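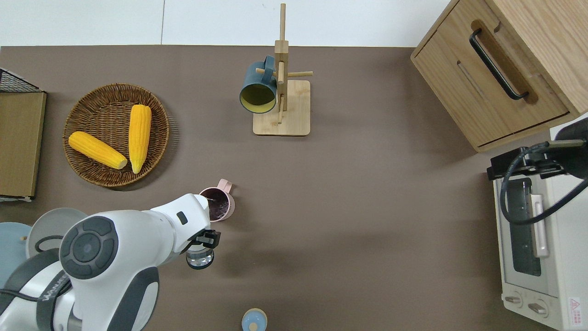
Joyce Mfaume wrote to tell us that her pump "hummed beautifully for an hour and moved no water at all", and would we please put the bit on priming before the bit on switching on. We have done so. This is section 4 of the Elach water butt pump guide, now in the right order.

4. Setting up the pump

Before you start, check that you have the pump, the rising pipe, the hook, the filter cap and two jubilee clips. There is a third clip in the bag. It is a spare, and you will drop one.

1. Stand the butt on level ground. A full 300 litre butt is very heavy and will not be moved later, whatever you promise yourself now.

2. Push the filter cap onto the base of the pump until it clicks. If it doesn't click, turn it over.

3. Fit the rising pipe to the outlet and tighten the clip with a screwdriver. Finger-tight will hold until you go indoors.

4. Lower the pump into the butt by its cord – never by the power cable – until the base sits 50 mm above the bottom. The last few centimetres of any butt are leaves, grit and things that used to be leaves.

5. Hang the hook over the rim and put the lid back on.

CAUTION: Plug the pump into an outdoor socket protected by an RCD. Don't run it from an indoor extension lead fed through the kitchen window. Do not switch it on yet.
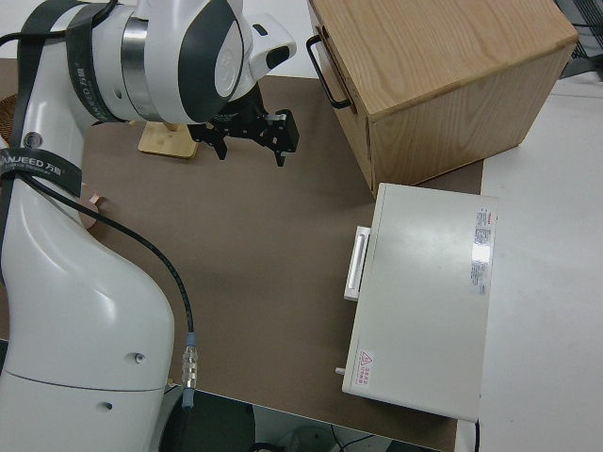 Could you say how long to leave it under water first, asked Bakari Ndung'u, as the old leaflet only said "a while".

Two minutes. In that time:

6. Tilt the pump gently from side to side under the water. Bubbles will come up from the filter cap. Carry on until they stop.

7. Open the tap at the far end of the hose. Air needs a way out, and the pump won't push against a closed tap with an empty pipe.

8. Switch on. Water should arrive within a few seconds, with some spitting and coughing beforehand.

Note: If the pump hums and nothing comes out, switch off, unplug and go back to step 6. Humming is not a sign of progress.

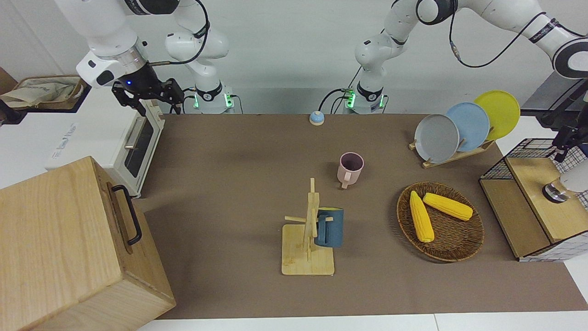
Once you have a steady flow, close the tap and look at each joint for drips. A quarter turn on the clip cures most of them. A full turn splits the pipe, and you will then be ordering part 2981.

CAUTION: Never let the pump run dry. The float switch will cut it off when the water gets low, provided the float isn't wedged against the side or tangled in the cord.

9. In frosty weather, lift the pump out, drain it and keep it in a shed until April. For the float switch adjustment, see page 56.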